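Fostering notes: the feeding log, revised

April 26, 2024

The log I have used for foster cats and dogs since last August has been replaced. Readers who downloaded the old one can carry on with it, but the weights column was badly laid out and I would change over when the current animal leaves.

The old log had one row per day. That works for a settled adult dog. It fails for an underfed animal taken off the street, which for the first few days should be getting small meals spread through the day and evening. Dunik, a stray lurcher cross who came to me with every rib showing, was on 4 meals a day, and I was writing all of them into one box. When the vet asked which meal he had brought back up, I could not say.

The new log has one row per meal. Each row takes the time, the weight offered, the weight left in the bowl after 20 minutes, and a short note. Water is recorded separately, once in the morning and once at night.
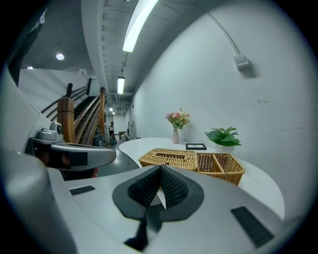
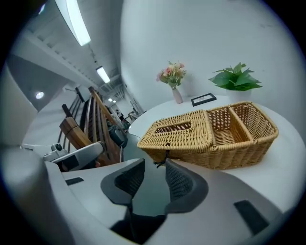
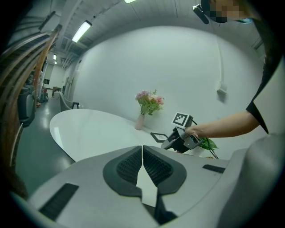
Weighing

Kitchen scales are fine for food and for kittens. For a dog that will not stand still, weigh yourself, pick the dog up, weigh again and subtract. Bathroom scales are not accurate enough for this to mean much from one day to the next, so I do it every 3 days and write down the lower of two readings.

Khoo, the tabby here at present, is weighed in her carrier. The carrier is weighed empty each time as well – the blanket inside gets swapped, and one of mine is 40 grams heavier than the other. On a small cat that is enough to look like a gain.

Notes column

Keep it short. I use "ate", "picked", "refused" and "sick", followed by a time if needed. Prasanna Cassim, who fosters more cats than I do, adds a letter for where the bowl was put. I thought this was excessive until Khoo refused everything beside the washing machine and ate the same food in the hall.

Medicines do not go in the notes column. They have their own sheet, with the dose and the initials of whoever gave it. Emiliano Gallegos and I shared the care of a terrier called Trudness for a fortnight, and we nearly gave one worming tablet twice with both of us reading the same page.

Handing over

The full log goes with the animal, along with a part bag of whatever it is eating. I keep a copy of the last page. If the new owner changes the food, the change should be gradual, and the rows for that period are the ones the vet is most likely to want.

Kunditine, a black cat rehomed from here, went with 3 sheets stapled together in the wrong order. The pages are now numbered.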